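3.2 Survey design and response

Surveys were mailed in March to 2,000 households in the Nimesdale and Firkness council areas, with a reply-paid envelope and a short letter explaining the purpose of the study. Respondents were asked how often they had used a public library in the previous year, how they travelled there, and which services they would miss if opening hours were cut. Households in Ekham were left out of the main sample, as the branch there was closed for roof repairs during the study period.
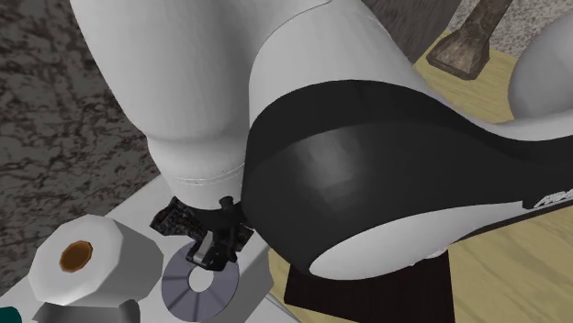

Figure 4. Computer rendering: white arm links and black joint housing.

A total of 1,000 completed forms came back, a response rate of 50 per cent. Forms with no answer to the travel question (n = 80) were kept for the analysis of opening hours but excluded from Table 5. A further 196 respondents wrote comments in the space provided, most of them concerning evening hours and parking. Comments were coded by two readers working separately, using the categories set out by Bognár, and differences were settled by discussion. Older residents are over-represented in the Firkness returns, and the results for that area were weighted by age group before any comparison between the two councils was made.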